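Handling Quilted Fabric with Hand-Held Grippers: Grip Rules

Applies to all Astside bedroom tasks. Check both fingers for loose screws before you start.

1. Fold the item into a thick bundle, then close the fingers on the fabric – never on a zipper or button.
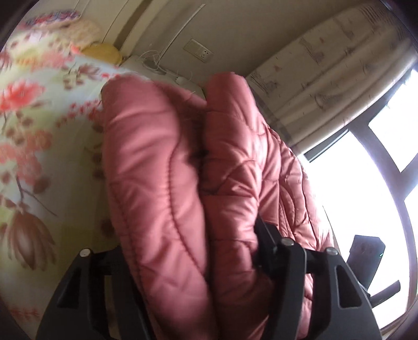 Fig. 1. Pink quilted item held between both fingers.

2. Hold for 2 seconds before moving. If the fabric slips, open fully and grip again.

3. Approach a folded stack with the fingers wide apart and the pads level with the lower layers.

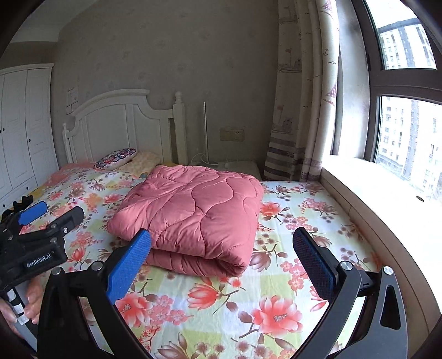

Close slowly and stop at first resistance. Log each failed grip under its Flillska task code. Replace the pads after 1,000 grips.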